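Pruvdale Film Reviews: README

Version notes last changed 7/25/18

What this is

A collection of movie reviews written for the Pruvdale Film Society newsletter and its website, gathered into one set of plain text files with a table of ratings. The reviews cover new releases, revivals and a fair number of made-for-TV movies that the society screened on its own projector. Most are short. A few of the older ones are a single paragraph, and one review of a three-hour western is four words long and was printed that way.

The set was put together by Lucinda Begay and Sherif Bennani. Questions about the text should go to Lucinda, questions about the ratings table to Sherif.

What's in the folder

reviews/ has one text file per review, named by review number and a short form of the title.
ratings.csv has one row per review.
reviewers.csv has the reviewer codes and the years each person wrote for the newsletter.
remakes.csv links each review of a remake to the review of the earlier movie, where we have both.
errata.txt lists corrections printed in later issues.

There are 145 reviews in all. The numbering has gaps where a piece was pulled at the writer's request, so don't use the highest number as a count.

Columns in ratings.csv

review_id: the number from the file name, with leading zeros.
title: title as printed on the poster, in English if there was an English release.
title_original: filled in only when it differs.
release_year: year of first public release in any country. Festival showings don't count.
reviewer: two-letter code, see reviewers.csv.
stars: 0 to 5 in half steps. Blank if the review had no rating.
genre: one main genre. The reviewer picked it, and they did not always agree with each other about what a thriller is.
animated: yes, no or mixed. "Mixed" is for live action with animated characters in leading roles.
remake: yes or no.
spoilers: yes if the review gives away anything from the last third of the movie.
seen_in: theater, society, home or unknown.

The remake column took longer than the rest put together. A new adaptation of the same novel is marked no unless the credits name the earlier movie. A sequel made decades later with a new cast is marked no. Live action versions of cartoons are all marked yes, including the two where the studio said otherwise in the press kit.

How the text was prepared

The newsletters up to the change of printer exist only on paper. Brahim Benkirane scanned them and ran them through text recognition, and then each page was read against the original by a second person. Italics were lost in this step. Titles inside a review are in plain type and are not marked in any way.

Later issues came from the word processor files. These were cleaner, but the reviewers had used several kinds of quotation marks and a few had typed two spaces after every period. We changed all quotation marks to the straight kind and left the spacing alone.

Spelling was corrected only where a word was plainly a typing slip. Actors' names were checked against the credits. Opinions were not touched, and neither were plot summaries that get the plot wrong – those are listed in errata.txt if a reader wrote in at the time.

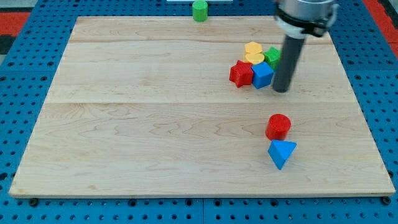
Star ratings

The newsletter changed its scale once. The first 23 reviews used a scale of four stars, and everything after that used five. In ratings.csv the early ratings are given as printed, without conversion. If you want a single scale you will have to decide how to do it. Sherif tried multiplying by 1.25 and rounding to the nearest half star, and the results looked reasonable except at the top, where every four-star movie becomes a five and there were already a lot of them.

Naima Abdel Hamid gave out half stars long before the others did. Oluwaseun Anozie never used them. Comparing averages between those two is not very useful.

12 reviews have no rating. In most cases the writer declined to give one. In two cases the line was lost when the page was laid out and could not be recovered.

Reviews of the same movie

There are six movies with two reviews each. Usually the second is a reply to the first, so they should be read in order of review number. The longest of these exchanges is about Koltov, the submarine picture, which Naima thought was slow and Oluwaseun thought was the best thing the society had shown all year. Both reviews are in the set at full length. The printed version of the second was trimmed to fit.

Bozkurt was reviewed twice by the same person, once after the theatrical cut and once after the longer version was shown in December. The two rows have the same title and year, and different stars.

Known problems

The genre "family" was used for almost anything with a child in it before the editors asked for something narrower. Treat it with caution in the early rows.

seen_in is unknown for about a third of the set. We did not guess.

Some reviews mention other pieces from the same issue ("see page 3") that are not included here.

Pruvus and its remake have the same title. The file names have the release year added to keep them apart, and these are the only files named that way.

A few reviews discuss the short shown before the feature. There is no separate row for the shorts.

Use

The reviewers keep the rights to their own writing and have agreed to let the set be used for study, teaching and non-commercial projects. Please quote them by name and give the review number. If you want to reprint a whole review, write to Lucinda first and she will pass the request on.

ratings.csv, reviewers.csv and remakes.csv may be used freely.

Changes

1.2: fixed release years for four foreign titles, added title_original.
1.1: added remakes.csv. Split "mixed" off from "yes" in the animated column.
1.0: first release.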